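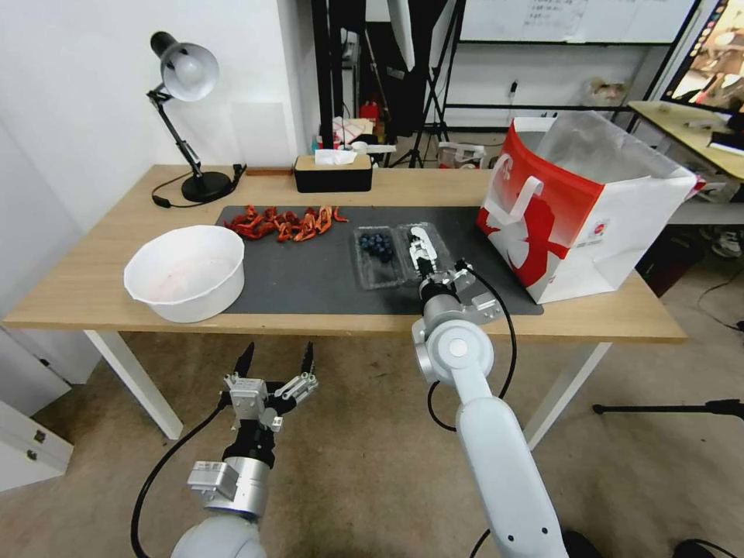
我学中文的时候，最晚学会的东西是量词，到现在也不敢说学会了。声调我练了两年，汉字我抄了很多本子，可是量词总在我已经放心的时候出来找我的麻烦。比如桌子是“一张”，这个第一课就有；桌上铺的深灰色垫子，我会先想“一张”，再想“一块”，最后两个都觉得对，就不敢开口了。白色的大塑料盆最容易，“一个”就可以，但是如果里面有水，它又变成“一盆水”，盆自己成了量词。透明的塑料盒子也一样，“一个盒子”和“一盒蓝莓”，中间只差一点儿，我却想了很久。

我的母语里，数东西的时候基本上只要数字和名词。有时候也加一个“tane”，意思接近“个”，加不加都可以，没有人生气。所以开始学中文的时候，我把“个”当作自己的“tane”，到处用。一个书，一个鱼，一个裤子，一个雨。老师改了第一个，改了第二个，后来她只用红笔画一个小圈。那张作业纸我现在还留着，小圈比字还明显。

后来我开始做卡片。正面写名词，反面写量词，一张卡片只写一个词。做到416张的时候，我跟同学Yavuz Akgül说，我快要做完了。他看了看我的盒子，问我“一场雨”和“一阵雨”是不是写在同一张上。我没有写“阵”。回家以后我查词典，发现“阵”还可以跟风、掌声、笑声在一起，也可以说“这阵子很忙”。那天晚上我没有继续做卡片，去睡觉了。

卡片有一个问题：它让我以为每个名词只有一个答案。我背“鱼，条”，背得很熟，结果去菜市场，卖鱼的阿姨问我要几斤。我说我要一条，她说哪条，我指了一条最小的。她把鱼放到秤上，又问我要不要切成块。这样，同一条鱼先是“条”，然后是“斤”，然后是“块”，到了家里如果做成菜，就是“一盘”。我的卡片上只有一个字。

现在我觉得，量词更像是说话的人站在哪里看东西。说“一片面包”，我看见的是切下来的那一片；说“一袋面包”，我看见的是超市的架子。说“一位客人”，我已经准备给他倒茶了；说“一个客人”，我可能还坐着没动。当然，这是我自己的体会，语法书上不一定这样写，请学语言学的朋友不要太严格。

也有我一直不明白的地方。裤子是“一条”，因为长，我可以接受。裙子也是“一条”，短裙还是“一条”，我也接受了。可是衬衫有袖子，袖子也很长，为什么是“一件”？还有狗。狗可以是“一条”，也可以是“一只”。我问过好几个中国朋友，北方的朋友和南方的朋友说得不一样，有一个朋友想了一会儿，说他家的狗是“一个”，因为是家里人。这个回答我最喜欢，虽然考试的时候不能用。

Tarık Kaplan跟我一起学过一个冬天的中文，他的办法跟我完全不同。他不背，他只听。坐地铁的时候听，吃饭的时候听隔壁桌点菜，听到一个新的量词就记在手机里，连前后的话一起记。他给我看过他的记录，里面有“来两串”“再添一双筷子”“给我留一口”。我特别喜欢“一口”。我的卡片上“口”是给井和锅用的，还有“一家三口”。他听到的那个“一口”，是一个女孩子跟她朋友说的，朋友手里拿着冰淇淋。

从那以后我也学他的样子，不过我还是喜欢纸，所以买了一个小本子。本子的规则是这样的：只记我亲耳听到的，或者在招牌、包装、通知上亲眼看到的；一定要写整句话；不懂也先写下来，以后再问。下面是最近几页里的：

- “这趟车不停，您等下一趟。”（公交车站）
- “外头下了一层薄雪。”（楼下的邻居，January的早上。我本来写的是“一些雪”。）
- “我就说一句。”（开会的时候，同事说的，他说了很多句）
- “这门课得花工夫。”
- “好一股香味儿！”
- “三顿饭你就吃一顿，怎么行。”

写完我才注意到，上面我自己写了“January”。本子里就是这么写的，我早上脑子慢，还没有换到中文。我决定不改，改了就不是我的本子了。

“顿”也值得多说一点儿。饭是“一顿”，打也是“一顿”，骂也是“一顿”。我第一次看到“被妈妈说了一顿”的时候，以为他们是在吃饭的时候说话。其实也不算全错，我小时候被妈妈说，多数也是在饭桌旁边。

还有一种量词我最近才开始注意，就是借来用的。身体可以借：一头汗，一肚子气，一脸不高兴。地方也可以借：一桌子菜，一屋子人，一院子的落叶。借来的量词前面一般只有“一”，我写过“两肚子气”，想说两个人都生气了，朋友看了笑得很久，然后告诉我不行。可是她过了一个星期给我发消息，说她和她丈夫刚吵完架，家里现在有“两肚子气”。我很高兴，我觉得这个词有一点儿是我的。

如果你也在学中文，也为量词烦恼，我没有什么特别好的方法。不知道的时候我还是用“个”，听的人都能懂，买菜、坐车、看病都没有出过问题。只是说完以后，我会看对方的反应，有的人会很自然地用对的量词重复一遍，比如我说“要一个毛巾”，店员说“好，一条毛巾”。她不是在教我，她只是在确认，但是我每次都在心里说谢谢。

下一次我想写“把”。椅子是一把，伞是一把，盐也可以是一把，年纪大了叫“一大把年纪”，这个我还没有整理好。卡片盒子放在柜子最上面，我没有扔，有时候拿下来，在旧的卡片上再加一个字。“雨”那一张，现在反面已经写满了。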